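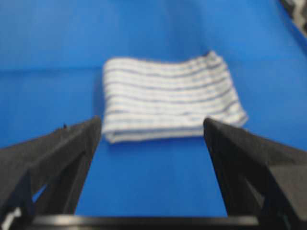

The Lasach two-arm kit: what we think after the trial

Many members of our small laundry network asked me to write something about the Lasach folding kit from Garari, so I try to do it in this issue. I am responsible for equipment at Saliba Laundry, where we had the kit on loan. I am not an engineer. I look at such a machine as a person who has to plan the shifts with it.

The kit consists of two arms, two grippers, the mounting parts and the software. The table you must provide by yourself. Garari recommends a plain surface in a strong color, and we followed this advice with blue. Before, we had tried a light gray table, and the software lost the edge of white linen very often. With blue this problem became small.

We started with kitchen and hand towels with stripes, because our restaurant customers send these every week. The grippers must come to the towel from above and take only the layers they should take. On the first attempts they took one layer too many, or they closed on air. Eusebio Arango, our technician, changed the closing height by very small steps until he was satisfied. It took him most of two afternoons. The manual speaks of 40 minutes for the complete adjustment, and I would like to meet the person who did it in this time.

After that the work went better than I expected. In our last long run we gave the kit 43 towels, one after another, and 41 were folded well enough to go on the shelf. The other two had a corner turned inside. Thin fabric is handled well. With thick bath towels I am not so content, as the stack of layers becomes round at the fold and the second fold slides away.

Some remarks about daily use. The cable of the left arm hangs in a loop over the table, and we had to learn to leave enough length in it. The finger pads come in two colors, white and a pale green. We put white on the left and the green on the right, so that Eusebio and Rocío Marulanda can speak about the grippers without confusion. The pads collect lint and we clean them at the end of each shift. A replacement set arrived in good time, but the invoice was wrong and we had to write twice.

The noise is low. Edith Condori, who works at the next table, says that the dryers disturb her much more.

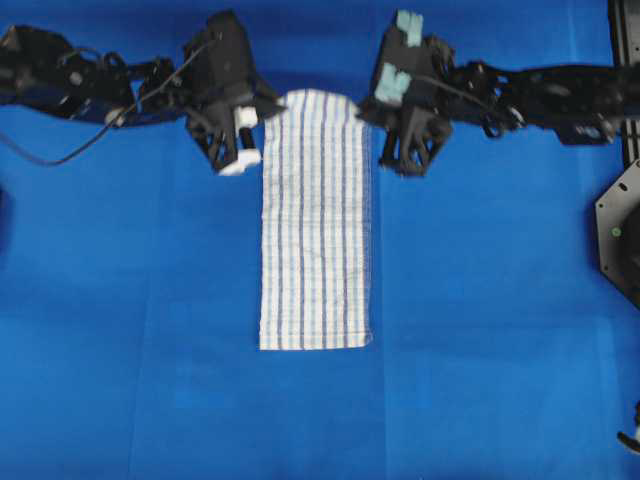

Can the kit fold fitted sheets?

Garari does not offer this at the moment. The software has programs for towels, napkins and pillowcases, and the arms do not reach far enough for a sheet of normal size.

What does it cost to try it?

The loan fee is 800 for one month, delivery included. If you buy afterwards, the fee is deducted from the price. You should reserve a stable table and a socket near to it.

Saliba will keep the kit until February and then decide. Solange Marty is collecting questions for the supplier at the Iltari office, so please send yours to her, also if it is only about thick towels.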